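Unit 3 Report: Storage and Floor Space in the Plolto Workshop

Our group had to study one room and propose a better layout. We chose the Plolto workshop, mostly for its heating. The floor plan took us 4 visits, 3 of them spent arguing over where the walls were.

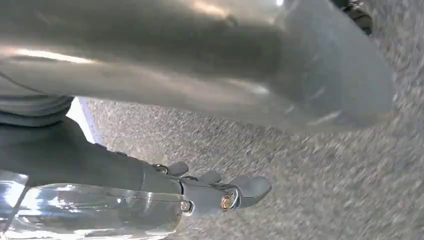

Figure 1. Speckled gray carpet, workshop floor.

The carpet is low pile and hides dirt very well - we swept up 53 screws that had been passing as pattern. Our plan marks walking lanes with tape and keeps parts off the floor.
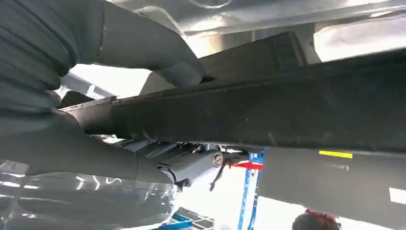
Shelving was the harder half. Long stock has no home in the current layout, so it goes wherever there is a gap. The blue rack has a gridded shelf, and small parts stored on a grid need trays under them. A long dark beam like the one in Figure 2, scuffed and speckled with debris, should get a wall bracket and a wipe. We budgeted 100 dollars for both and have so far spent it on tape.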